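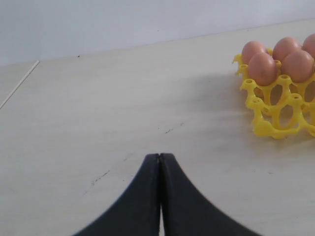
I've been promising Hậu for weeks that I'd write up the egg software before I forget how it works, and since it's December and the rain has cancelled every outdoor plan I had, I've made a big pot of tea and I'm finally doing it. This will ramble a bit. If you came over from the gardening posts, hello, the tomatoes are fine, come back next time.

When I last wrote, the arm could find an egg if you more or less pointed at it. The perception side was a small segmentation model running on the wrist camera, the planner was Werkix (which Hậu Cù wrote most of and which I have been happily mangling ever since), and between them sat a file of glue code that I'd named temp_bridge and then left alone for the better part of a year. You can guess where most of the last two months went.

The first thing I got wrong was thinking of the job as "find the eggs". Eggs are quite friendly as far as vision goes. They're smooth, they're all much the same shape, and brown ones on a yellow tray stand out beautifully. The model was good at them almost straight away. What it was hopeless at was the cups with nothing in them, and for putting an egg down that's the only thing you care about. An empty cup in our tray is a ring of yellow plastic with a little dark hole in the middle, joined to a lot of other yellow plastic, and from a low angle you can lose one behind an egg very easily.

So I went hunting for dark holes, and I was terribly pleased with myself for an afternoon. Small dark blob, yellow ring around it, must be a cup! Then I loosened the yellow part of the test, as some cups at the near edge weren't passing, and the thing began proposing places out on the bare table. Our tabletop is pale and has a few scuffs and streaks on it, and there's a tiny speck up near the back edge that I had never once noticed in person. The software noticed it. The software adored it. For two evenings the planner's favourite spot in the whole world for an egg was that speck near the wall.

Fidelina Montoya, who has far more patience for this than I do, asked me over the phone why I was treating every frame as if it had never seen a tray before. The tray is rigid. The cups sit on a grid. If you know where a handful of them are, you know where all the others have to be, including those you can't see. I'd like to say I'd thought of that already. I had thought of it, in the sense that I'd written it on a sticky note in winter and then put a mug on it.

The version we have now fits a grid first and asks questions afterwards. It takes every candidate from the model, eggs and holes together, and looks for the tray pose that explains the most of them. Once it has the pose, each cup gets looked at on its own and ends up as full, empty or don't know. Anything that doesn't land on the grid gets thrown away, so the speck is out of work.

I want to say a bit more about "don't know", as it's the part I'm fondest of. The old code had only full and empty, and it would cheerfully guess. Half the time the tray runs out the side of the wrist camera's view, and the cups out there were being marked empty for the simple reason that no egg had been detected in them. Of course it hadn't! You can't detect an egg you can't see. Now a cup whose centre projects outside the image stays unknown, and so does one that's mostly hidden behind an egg, and the planner isn't allowed to place into an unknown cup. If it runs out of known empties it asks for another view, and Werkix picks a wrist pose that swings the camera over towards the unknown ones.
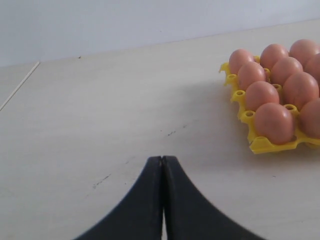
Brown eggs in the yellow tray, and the cups along the near side still to be filled.

The fingers were the other headache. They're black, they're large, and when they're closed they come up from the bottom of the image in a big peak, right in the part of the picture where you'd most like to be looking when you're lining up. I had a fixed mask for them, drawn by hand with a mouse, for the closed position only. It was wrong as soon as they opened even a little. Hậu's suggestion was to stop drawing and render the mask from the finger model and the joint reading for that frame, and it took him an evening and a half, where I'd have spent a month tracing outlines. It costs next to nothing to run. I padded it by a few pixels and haven't touched it since.

That did turn up a timing problem, though, and I'll put it down in detail for the one person who will someday search for it. The joint readings and the camera frames carry stamps from different clocks. I'd been pairing each frame with the newest joint reading available, which is fine when the arm's still and quite bad when it's moving, as the reading is then slightly ahead of the picture. The rendered mask would slide off the fingers in the direction of travel. I spent ages tuning the hand-eye calibration to fix it, which of course made it better in one direction and worse coming back. If your calibration error changes sign when you reverse the motion, leave the calibration alone and go and look at your stamps. We now keep a short buffer of joint readings and interpolate to the frame's time, and the mask sits where it should.

The logging tool that let us see all this is called Panicker. I named it after how I felt at the time and it's too late to change. It writes out a frame, the joint state, the fitted grid and whatever the planner was thinking, whenever the planner changes its mind, and then you can scrub back and forth through it like an old tape. I built up 3145 logged frames with it and sat down to label them properly, cup by cup, in front of the cricket. After I'd dropped the near duplicates and the ones where I'd bumped the exposure, there were 2542 left, and that's the set we test against now. It lives on the shared drive under Oswood, in case anyone in the group is looking for it. (The older Wirkdale folder has the bad stamps. Please don't train on it. I've left it there only so we can check that the stamp test still complains about it.)

I changed one more thing on the control side and then made myself stop. The descent used to be one straight move to a computed height. It's now split in 2, a quick part down to a hover and then a slow part with a check in between. At the hover it takes a fresh frame, refits the grid and compares the answer with the one it planned from. If they disagree by more than a few millimetres it goes back up and plans again. This makes each placement a little slower and I don't mind at all. I like watching it have a think.

What's still bad: the grid fit can come out shifted by a whole cup when only a couple of rows are in view, because a regular grid shifted along by one looks an awful lot like itself. There are nine cases of that in the test set, and all of them are ones where the outer corner of the tray is out of sight. Fidelina reckons we should fit to the tray's outer edge as well as the cups, so that the ends of the rows pin it down. I think she's right but the tray's rim is a wiggly thing and I haven't found a nice way of describing it to the optimiser. I tried treating it as a straight line and it went about as well as you'd expect. A distance field from the tray's silhouette is next on the list.

I also need to rename temp_bridge. It's imported in so many places by now that I keep opening the file, scrolling through it, and going off to put the kettle on.

If you've done pose fitting on repeating patterns and have a trick for the off-by-one problem, I'd love to hear it in the comments. I'll tidy the Panicker viewer over the break and put it up with some sort of readme, probably after we're back from my sister's.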